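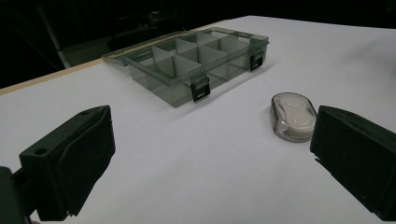
The white table

Hi, I'm Soudabeh Kiani, and I run Gilport, a small bookkeeping school for people who are sure they can't do bookkeeping. If that's you, welcome! I was you once. I spent eight years behind the counter of a fabric store on the Stusport road, and every spring I handed my boss's tax man a shoebox and hoped for the best.

The shoebox is how this started. One March he handed it right back to me and told me to sort it myself, so I took it home and did (it took most of the month, and I cried over the gas receipts). By the end I kind of loved it. I signed up for evening classes in Givier, passed my exams on the second try, and began helping other store owners at my kitchen table. Then they brought their cousins, and I ran out of chairs.

These days we rent the upstairs at 502 Seok Street, over the shoe repair place. We run a beginner course that lasts 16 weeks, one evening a week, and a shorter one on payroll for folks who already have the basics down. Classes stay small. You bring your own papers if you want to – real invoices from your real business – and we work on those. Plenty of people would sooner use our practice set, and that's fine too. It belongs to a made-up bakery with terrible habits.

Saeed Heydari teaches payroll. He did it for a trucking company for years and has more than 40 stories about overtime, most of which you'll hear. Touran Ghaffari takes the beginners with me and is much more patient than I am about spreadsheets. Esmaeil Naseri answers the phone, sets up the payment plans and will find you a parking spot if you call ahead.

You don't need to be good at math. You need to add, subtract and keep going when a column is off by nine cents. We don't sell software and we don't do your taxes for you, though we can tell you what to ask the person who does.

If you're still on the fence, come sit in on a class for free. Just let Esmaeil know first so there's a handout for you. Evening classes start at 6:30, and the door sticks a bit, so give it a push.

Gilport Bookkeeping School, 502 Seok Street, upstairs | Contact us | © Gilport | Back to top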